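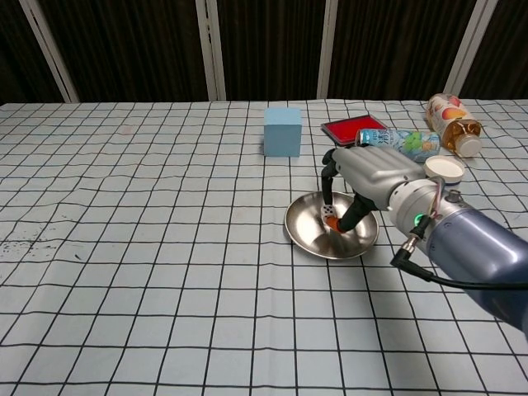

Stirkura Travel Tripod: Six Months of Use

I bought the Stirkura in January after the center column on my old aluminum tripod stopped locking. I mostly shoot small products on a tabletop and some landscapes when I can get away, so I wanted one set of legs that could do both. I paid $300 for it with the ball head included.

Size and weight

Folded, it fits in the side pocket of my camera bag with the head pointing down. The legs fold back over the head, which saves space but means you have to swing all three around before you can shoot. I got used to that after a couple of weeks. It is light enough that I take it on walks where I would have left the old one in the car.

Legs and locks

The leg sections use twist locks. A quarter turn opens them and they have stayed tight so far. The lowest sections are thin, and with everything extended you can see some shake in live view if there is any wind. I try to leave those sections in and work a little lower. There is a hook under the column for hanging a bag, and it helps.

Each leg has three angle stops. The widest one gets the camera down to 18 inches with the regular column. To go lower you have to swap in the short column, which comes in the box along with a hex key. The swap takes a few minutes and I wouldn't want to do it in the field.

Ball head

The head is the part I would change. The main knob is big and easy to find without looking, but the friction control is a tiny screw set into it, and it doesn't do much. With a short zoom the framing stays where I put it. With my macro lens, the front drops slightly after I tighten the knob, so I aim a little high and let it settle. My friend Yuzhen Peng has the same tripod with a Kemine head on it and hers doesn't drop at all. That head costs extra, of course.

The pan base has a separate lock and moves smoothly. The degree marks are printed in gray on black and are hard to read indoors.

Plate

The plate that comes with it is the common dovetail type. It fit the Tranlow clamp I already use on my copy stand, so I only need one plate on the camera. The rubber on top is starting to lift at one corner.

Customer service

One of the rubber feet came off and got lost in tall grass. I wrote to the company on a Saturday and had a reply on the next business day. The replacement was free but I paid shipping.

Would I buy it again?

For travel and tabletop work with a normal lens, yes. If you use long or heavy lenses most of the time, look at the legs-only version and put the savings toward a better head. Anyone over six feet tall should also try it in a store first, as the eyepiece ends up low unless you raise the column.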